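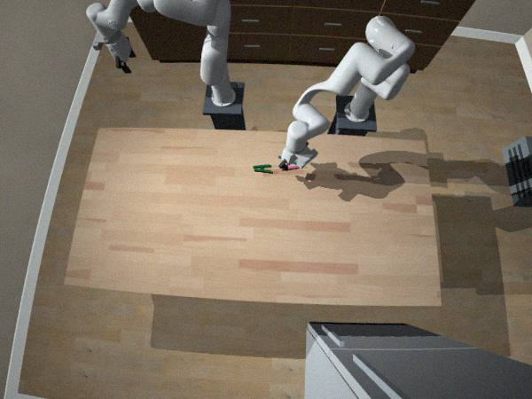

Tamsin Doucet read an early draft of this section and wrote in the margin that she'd believe in kitchen robots on the day one of them put her scissors back in the right drawer, and that until then I should stop using the word "chore" for what we do. I've kept the word, but I take the point. Picking up one thing from a table is a very small slice of a chore, and a lot of what follows is me trying to work out how small.

**Figure 1.** The tidy-up task in simulation. The right gripper is over the table beside the small colored items, with the drawer cabinet behind both arms.

### 4.2 Small items on a table

We call this task Wetus (the name stuck before I could stop it). The robot gets a table with a handful of little things on it and has to clear them one at a time. In the simulator we can run it all night, which is lovely, and I'd come in on a Thursday to a folder full of attempts and no sore feet. Each layout gets 30 tries. We change where the items lie and which way they point, and we leave the furniture alone.

I went in expecting reach to be the problem. It was mostly clutter! When items sit close together, the fingers have to get in next to one without shoving its neighbor, and the hand itself hides part of what it's reaching for. You can see both in Figure 1: the thin teal item is partly covered by the hand, and the pink one comes out from underneath on the other side. A person would just slide a fingertip in and feel around. Our policy, Distar, doesn't have anything like that. It works from camera views alone, so whatever the hand hides has to be remembered or guessed.

Shadows were the other headache. The light in Figure 1 comes from the left and throws the arm's outline right across the wood, and early versions of Distar treated edges like that as things to be avoided - or, worse, as things to be picked up. Training with the light in different places helped a good deal. I wouldn't say it's fixed.

We also compared against Luvness, our older scripted planner, which is told exactly where every item is. That's cheating a bit, and I like having it there anyway. When Luvness misses a grasp too, I know the layout is mean and I stop blaming the learned policy for it.

So can a machine clear a table yet? One with a few well-spaced items, sure, I'd let it have a go. A real one, with mail and crumbs and somebody's keys under a napkin, no. And we score a try as done when the item is lifted and held for 2 seconds, so putting things away isn't counted at all. Tamsin's drawer is a separate problem, and we pick it up in Section 4.3, where the handles come into play.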